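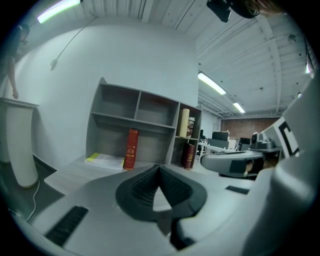 Does a Ternell air purifier get rid of dust on furniture?

It won't do much. Dust settles before it reaches the filter. I ran mine for 5 months and still wiped the shelves every 4 days.

Home Help > Cleaning > Dust

Posted by letcombe20 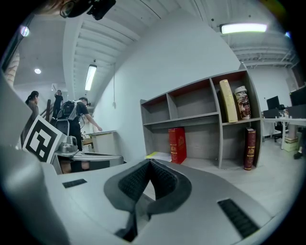 A small silver device on the gray desk.

I doubt the "whole room" claim on the box too. A damp cloth does more. Vacuum the rug first, then wipe.

Posted by guerra2538

get a Tisteck, way better. had mine since August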